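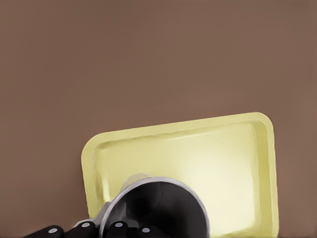
Jultus planner: frequent questions
Last updated Nov 10, 2023

Can I run Jultus without real arms?
Yes. The table scene with two arms is included, and it uses the same control code as the hardware driver. Start it with the default settings first.

Why does my wrist view show so little?
The wrist view is narrow by design. Femix, our perception module, joins it with the overhead view before the planner receives any poses.
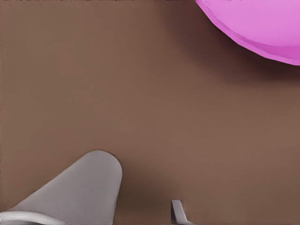 Wrist view with the gripper fingers and part of the pink object.

What happens if one arm has no plan?
The planner makes 300 attempts, then it returns error 303. The other arm also waits. You can change this limit in the planner settings.

How do I keep the arms from hitting each other?
Set the shared zone to cover the tray. Only one arm at a time can reserve it, unless you turn on joint planning.

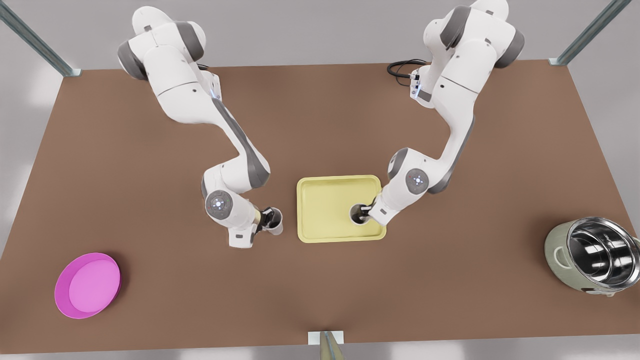 Whom can I contact?
For planning, please write to Edgars Ramanauskas. For Femix, write to Dede Adjei and attach the log.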